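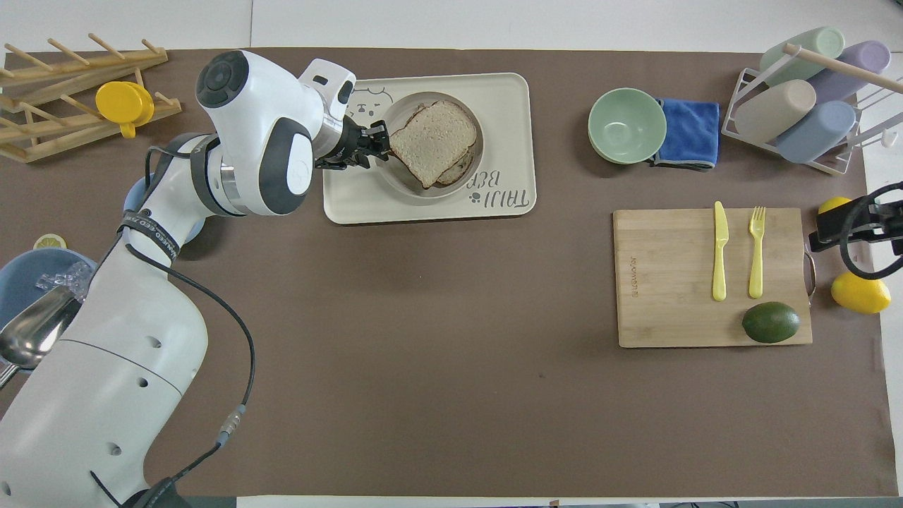
Tritis would like to rent you a pair of arms for your kitchen table. The Flonow plan runs month to month, you supply the table, and the brochure calls the result "breakfast, handled." I have been handling breakfast for most of my adult life and was curious what I'd been doing wrong.

I spent a Thursday morning with the thing at the showroom in Prullgate. Senga Chisholm, who sells it, is a cheerful woman with a great deal of faith in toast. The contract asks for 72 hours of setup before the first meal, most of it spent teaching the arms your own dishes. Buy a new mug in August and you teach them the mug.

Now, I am not against any of this. Moving a slice of bread from one spot to another is a harder job than it looks, bread being soft and never quite the same shape twice, and I will clap for any machine that can do it without leaving a dent.

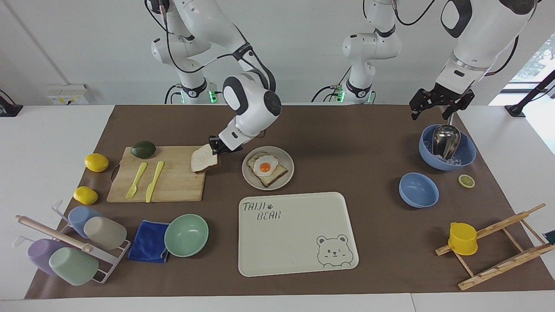
What I object to is the price list. The basic plan covers four "table tasks" and bread counts as one of them. Putting the bread on a plate is another. By the time you have a sandwich you are shopping for the Laaksonen tier, which costs twice as much and comes with a phone number you can call.

Mervyn Yeoman, who lives two doors down from me and can't grip a knife well since his stroke, read the same brochure and saw something else. He'd take the slow toast. He'd take it cold. He asked me whether it could butter, and I had to go back and ask Senga, and she said that was on the list for later.

So there is a customer for this - he just isn't the busy young couple on the cover. Tritis should knock on his door, with a shorter contract and a butter knife.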